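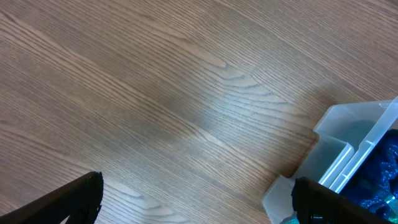 Item 3: tabletop, grain and satin finish, with the frosted plastic bin at right.

12 shares · 0 comments

Paju Workroom Users' Group
Minutes, Tuesday, November 21, 2023

Chair: Arūnas Sakalauskas

1. Previous minutes
Accepted with one correction: the Silura invoice was for $300, paid in June.

2. Budget
Balance $3216. Of this, $1000 is held for floor repairs and is not available for furniture.

3. Table finish
Grain on the wooden top is legible across the open area, with arched figure toward the middle and straighter lines at left. Reflected light washes out the centre and makes the colour hard to judge. Chair proposed that colour be assessed with the blinds closed. Agreed.
Two options tabled: leave as is, or recoat with Pluditz satin. Gloss was ruled out on account of glare. Sanding to start at 320 grit if recoating proceeds. Decision deferred pending a test patch on the underside.

4. Storage bins
Translucent bins to be kept. Labels go on the short end, lower case, black marker. Bins are not to be dragged across the top; lift and place.

5. Quote
Tradoto quoted $4000 for a replacement table. Declined.

Actions
Test patch: Chair.
Labels: all users, own bins.
Reply to Tradoto: Chair.

Meeting closed 7:40 p.m.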